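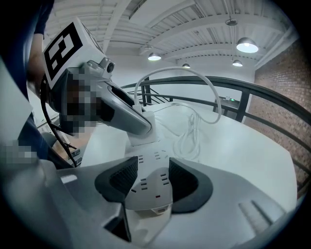 Why does the creek stay brown for days after rain when a puddle on the beach track clears in minutes?

The creek is carrying clay, and clay particles are so small that they sink extremely slowly. Sand grains are big and heavy enough to drop straight to the bottom.

What's in Our Dirt? Settling, Slaking and Dispersion in Four Soils from the Pamura Creek Catchment

Adwoa Nyarko
Earth and Environmental Science, depth study report

Introduction

I started this project thinking soil was soil. By the end I was stopping on walks to squeeze it (my family can confirm this). Pamura Creek runs past the back of our school, and after every decent storm it turns the colour of milky tea and stays that way long after the rain has gone. I wanted to know which part of the catchment the colour comes from, or at least which soils are capable of causing it.

Soil scientists sort mineral particles by size. Anything up to 2000 micrometres across counts as fine earth, and larger bits are gravel. In the system I used, sand runs from 2000 micrometres down to 50, silt is smaller than that, and clay is smaller than two. You can feel the difference between your fingers. Sand is gritty, silt is silky like flour, and clay is sticky and will roll into a long ribbon if you get the moisture right.

Size controls how fast a particle falls through water. Stokes' law says the settling speed depends on the square of the diameter, so a particle with a tenth of the diameter falls at one hundredth of the speed, if everything else is the same. That square is the whole reason this experiment works with nothing fancier than a tall cylinder and some patience.

There is a second thing going on, and it was the part I enjoyed most. Some soils fall apart in water and some don't. When a dry lump goes into water and crumbles into smaller lumps, that is called slaking. When the clay itself lets go and drifts off in a milky cloud, that is called dispersion. Dispersion is often linked to a lot of sodium on the clay surfaces, and dispersive soils are well known for gullies, tunnels and muddy dams.

Aim

To compare the texture and stability of four soils from the catchment, and to find out which of them could keep creek water cloudy.

Hypothesis

The soil from the creek bank would have the most clay and would stay cloudy the longest, as it is closest to the brown water.

Sites

Jultik Reserve is bushland at the top of the catchment, on sandstone. The topsoil is dark and full of roots.

Quansah Street is a community garden halfway down. It was an ordinary clay block until people started adding compost and mulch to it years ago.

Piritz Oval is a sports ground with a bare cutting along one side where the bank was dug away. I sampled the subsoil in the cutting, a yellowish clay that sets like brick when it's dry.

Pamura Creek bank is below the footbridge. I sampled the flat part where floodwater drops its load.

Method

Each sample was taken with a hand trowel from below the leaf litter, air dried on newspaper, crushed gently with a rolling pin and passed through a kitchen sieve to remove gravel, sticks and one very surprised beetle, which was returned to the reserve. I kept a few natural lumps from each site aside without crushing them.

For the settling test I put 100 grams of dry soil in a jar with water and a little dishwashing powder, shook it hard and left it overnight. The powder helps the particles separate so that they don't sink as clumps. In the morning I tipped the lot into a 1000 millilitre measuring cylinder, topped it up to the line, stirred with a long plunger and let go. I marked the height of the settled layer on masking tape as each band formed, and left the cylinders on the back bench until the water had cleared or I ran out of bench time.

For the stability test I used three natural lumps from each site, each the size of a pea, in a shallow dish of rainwater. I lowered them in with tweezers and watched. Rainwater matters here. My first attempt used tap water, and the dissolved salts in it can hide dispersion, so I threw those results out and started again.

I also did a ribbon test by hand on every soil, kneading a moist ball and pushing it out between thumb and finger.

Results

Jultik Reserve settled fastest by a long way. Most of it had hit the bottom almost as soon as I lifted the plunger out, and there was only a thin layer of silt over the sand. Bits of charcoal and root floated on top. The lumps in the dish stayed together, held by fine roots and fungal threads. It would not make a ribbon at all and just fell off my thumb.

Quansah Street gave three clear bands, with a good thick clay layer on top of the silt. The water above took days to clear. What surprised me was the dish test. The lumps let out a stream of little bubbles, slumped slightly at the edges and then sat there. No cloud. I repeated it with fresh lumps because I didn't believe it, and got the same thing.

Piritz Oval was the star of the project! In the cylinder, the water was still opaque when every other sample had cleared. In the dish, the lumps began to go fuzzy around the edges very quickly, and then a pale halo spread out over the bottom of the dish until I couldn't see where the lump ended. It made the longest ribbon too.

Pamura Creek bank turned out to be mainly fine sand and silt, with less clay than either of the two clay sites. The lumps slaked into a small heap of crumbs with a faint haze in one dish out of three.

Discussion

My hypothesis was wrong, and I'm really pleased it was, because the right answer is much more interesting. The creek bank is where the water slows down after a flood, so it collects the particles that sink easily. Clay mostly stays in the water and keeps going. Looking for the source of the cloudiness beside the cloudy water was a bit like looking for a baker in a bread bin.

The oval cutting fits the evidence best. It has plenty of clay, the clay disperses in rainwater, and there is no grass on the face to soften the raindrops. A drain runs from the foot of the cutting towards the creek. I can't prove from this study that the creek's colour comes from there, and there could be other bare patches upstream that I haven't sampled. All I can say is that of the four soils, it is the one best able to do it.

The comparison between Quansah Street and Piritz Oval is the bit I would love to take further. Both are clay soils, yet one holds together in rainwater and the other melts. Organic matter is a likely explanation, since it glues particles into crumbs, and the garden has had a lot of it. But I compared a topsoil with a subsoil, and the gardeners have also spread gypsum in the past. Gypsum supplies calcium, which replaces sodium on the clay and makes it less dispersive. I can't separate those effects with the samples I have.

Sources of error

The boundary between silt and clay in the cylinder was hard to see, especially in the Jultik Reserve sample where everything was stained dark. The room also warmed up in the afternoons, which changes the viscosity of water and so the settling speed. Sampling was done in August after a dry spell, and a single trowel hole doesn't represent a whole site. A proper study would mix several holes together.

Further work

I'd like to treat the oval subsoil with different amounts of gypsum and compost and repeat the dish test on each, keeping one untreated. Collecting creek water above and below the drain during a storm would test the main idea directly. I have already bought the gumboots.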